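How a Robot Learns to Pick Up a Bolt

Have you ever fished a coin out of the bottom of your pocket? Your fingers just knew what to do. They felt the edge, pinched it and pulled it out, and you were probably thinking about lunch the whole time! For a robot, a small, slippery thing is one of the hardest things to pick up.

Kirsten Lauritsen and Edileuza Figueiredo work on this puzzle at the Trevwood lab, with a robot they call Cletine. They wanted to know if a robot gets better at small things by practicing on a table that has other stuff on it too – a green block, a snack in a gold wrapper, a white box.
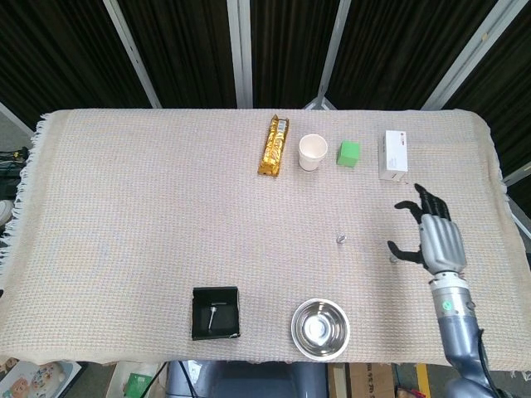
Cletine's hand over the practice table, with its black fingers curled.

Bolts are tricky because they are smooth and can roll. Try it yourself with a mitten on and you will soon see the trouble (ask a grown-up for a big bolt, please, and keep it away from little brothers and sisters).

So the team ran 349 tries in May. Each try got a yes or a no, and the robot's computer used all those yeses and noes to change how the fingers moved the next time.
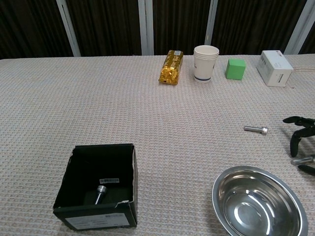 One bolt between the fingers, one on the cloth and one in the black box.

At first Cletine got only 2 bolts out of every 30. By the end of the month she could get up to six in a row, and the team was very pleased – even though the seventh one usually got away from her.

Next they want to try buttons.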